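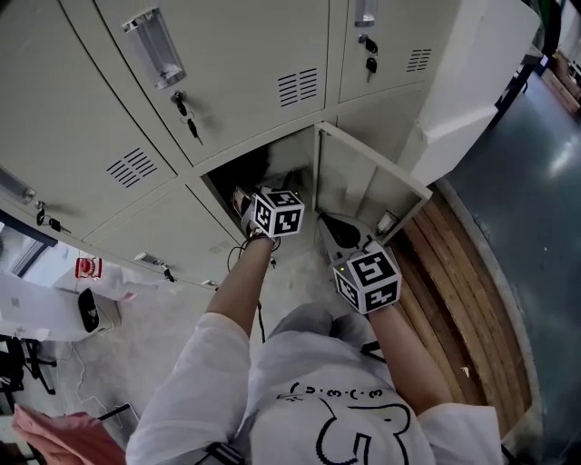 Back in the pool, then. Eleven years off and I've gone and bought a fifty-visit card for the baths at Jorkwood, so no excuses now.

Quick post, kettle's on, got to be out the door soon.

Started in March. First go was grim. Did 8 lengths and had to hang on the end pretending to fiddle with my goggles while a woman in a flowery hat went past me again and again. Not even out of breath, her. I went home and slept on the sofa till it got dark.

Second week, bit better. Third week I had a cold. Fourth week the big pool was shut for a gala and they put us all in the teaching pool, which comes up to my ribs and is the temperature of soup. Don't bother if you see that on the timetable.

Anyway. Yesterday — 66 lengths. Near enough a mile in a 25 metre pool, a bit over if you want to be fussy. Breaststroke mostly, with front crawl when I felt brave. Front crawl still a mess. I breathe on the left only and I drift, so I have to have the side lane or I end up in somebody's feet.

Killian Hoarau from my old job swims there too and he's been telling me to slow down. Slow arms, long glide, blow out all the way under water. I thought he was just being smug but I tried it and got twice as far before I needed a rest. Annoying.

Things I've changed:

Eating. Toast an hour before, nothing else. Tried going after a proper breakfast once, never again.

Goggles. The cheap ones leaked so I binned them. New ones leave rings round my eyes till lunchtime but they stay dry inside.

Going early. Doors open at half six and the lanes are lovely until the club lot turn up. By eight it's like the Arkley roundabout in there.

Times wise I'm not really bothered. Well I am a bit. I'd like to do the mile without stopping, I had 3 rests yesterday and the last one was a long one. Shoulders are killing me today, couldn't get the big pan down off the shelf.

Next thing is the lake at Tapsell. They do a Sunday morning swim with bouys set out and you have to wear a bright hat. I've been to look at it. Brown. Very brown. Ducks. Not sure about not seeing the bottom, and I'd need a wetsuit, and have you seen what they cost? Might borrow one off my sister if I can get the zip up.

Will report back if I go. If anyone's got a tip for water in the ears please stick it in the comments, I've been tipping my head about like a budgie all mornign.

Right, bus.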